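How Sound Gets Around a Big Room

Sound is a wiggle that travels through air. When you clap, your hands push the air next to them. That air pushes the air beside it, and the push moves outward in every direction. The push is called a sound wave.

Each bit of air moves only a tiny distance and then swings back. The wave travels, and the air mostly stays where it was.

How fast does it go?

In air at normal room temperature, sound covers more than 300 meters every second. Light is far faster. This is why you see lightning before you hear the thunder.

What happens at a wall?

Part of the wave bounces back. This is called reflection. Part of it soaks into the wall and turns into a very small amount of heat. This is called absorption. Hard, smooth surfaces such as concrete and glass reflect most of the sound. Soft surfaces such as curtains and carpet absorb more of it.

In a large room with hard walls, sound bounces many times before it fades. The leftover sound is called reverberation. A workshop often has a lot of it. A bedroom has very little.

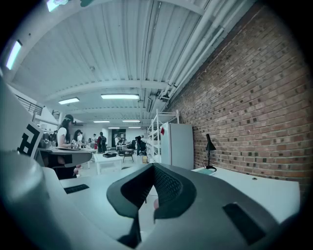 Why do voices sound blurry in a big, bare room?

The reflected sound of one word is still in the air when the next word arrives. Your ears receive both together, and the words are hard to separate.

Try it

Stand in the middle of a large room and clap once. Listen until the sound is gone. Then clap once in a closet full of clothes. Compare the two.

Words to know

Reflection: sound bouncing off a surface.
Absorption: sound being soaked up by a surface.
Reverberation: many reflections heard together after the first sound stops.

Text by Siham Tazi. Checked by Rachid Tawfik.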